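Two arms on hire: a talk with Jyoti Pathak of Skenberg

When Jyoti Pathak started to rent out robots, she expected calls from factories. The first call came from a school kitchen. "They asked if it can peel carrots," she says. "I had to say no, and I felt bad for the whole day."

Skenberg now offers one product only, a two-armed upper body called Jornier, which a customer can take by the month. The price is 2299 pounds, with delivery and three days of training on site. For this money the customer also gets Rory Lindsay, who does the set-up and stays until the first task is running.

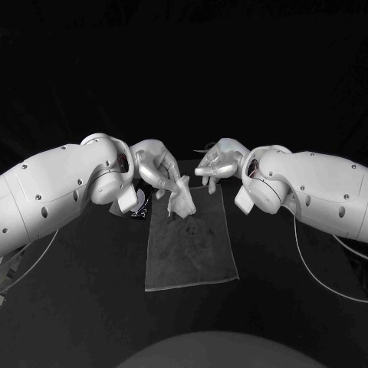

Small cleaning jobs are what most customers ask for at the beginning, and Pathak thinks it is a good choice. The parts are soft and a mistake costs little. Still, the work is not simple for the machine. A tissue has no fixed shape, and when the fingers of the left hand close on it, it becomes a wad with its edges hanging down. The stains on a grey cloth are also not easy to find for a camera. "People look at the hands, because they look like our hands," she says. "I tell them to look at the tissue. There you see if the grip is good."

I asked her about weak points. She did not avoid the question. The cables need space on the table, and the wrist joints are open at the side, so she does not advise the product for dusty rooms. Lindsay adds that new users often teach too fast. "Four slow demonstrations are better than many quick ones," he says.

One of the present customers, Zhenhua Liao, has kept his Jornier for a second term but would like a shorter contract. Pathak says a weekly price is planned, and she hopes to have it ready in December.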